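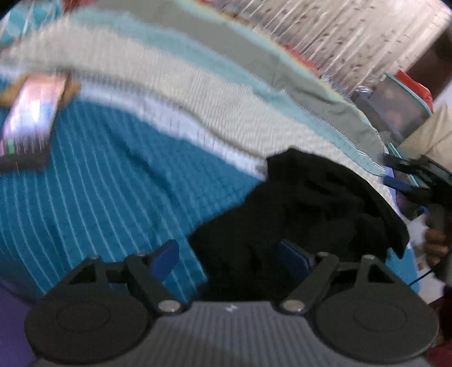 Does teaching a machine to handle clothes take work away from people? At Fenamar it has moved the work so far, and most of it has gone to the same people who used to do the sorting.

Fenamar cleans and sorts linen and garments in Briltidstead. Until last November, every piece went across a table by hand. Now part of each shift is spent with a pair of hand-held grippers, picking up clothes and putting them down again so that a program called Vidmar can learn how it is done. Some of that goes on in the plant. A lot of it goes on in bedrooms, on ordinary beds, with whatever cloth the household owns.

Solomiia Maksymiv sorted for Fenamar before she signed up for the gripper work. She says the first weeks were slow.

"With my fingers I know where the edge is," she says. "With the grippers I have to look for it. Black cloth is the worst, you lose the folds."

Her pay per hour is the same as it was on the tables. What changed is the pace. A sorter was expected to clear 1400 pieces in a shift. The gripper crew has a target of 100 recordings, and a recording can be a single garment moved from one spot to another. Kipchumba Kashindye, who also came over from the tables, likes the lower number but says his forearms get sore in a different place. He asked for longer breaks and got them in writing on 22/04/2022. 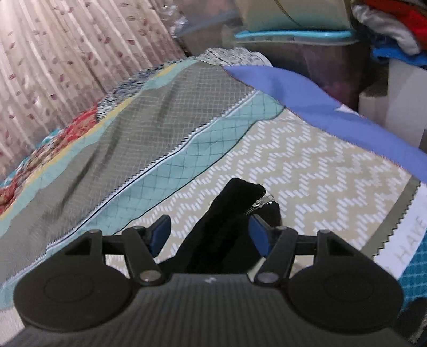

Blue fingertips on either side of a black zippered item, on a patterned bed cover.

Zippers are on the list of things Vidmar has trouble with, along with straps and anything thin. Corrado De Luca, who runs the training side, reads through the failures each morning and decides what the crew should do more of. "If it drops pouches, we do pouches," he says. "It's repetitive. I won't pretend otherwise."

The sorting floor has lost four positions. All were left open when people moved or retired, and the company has not filled them. Stojan Kadrić, a shop steward, wants a written promise that this is how it will stay. He has no complaint about the grippers themselves – his question is what happens to the crew once enough recordings have been made.

Management's answer is that there will be new items to learn for years. Kadrić has asked to see that in the next contract, and talks are set to start again in November.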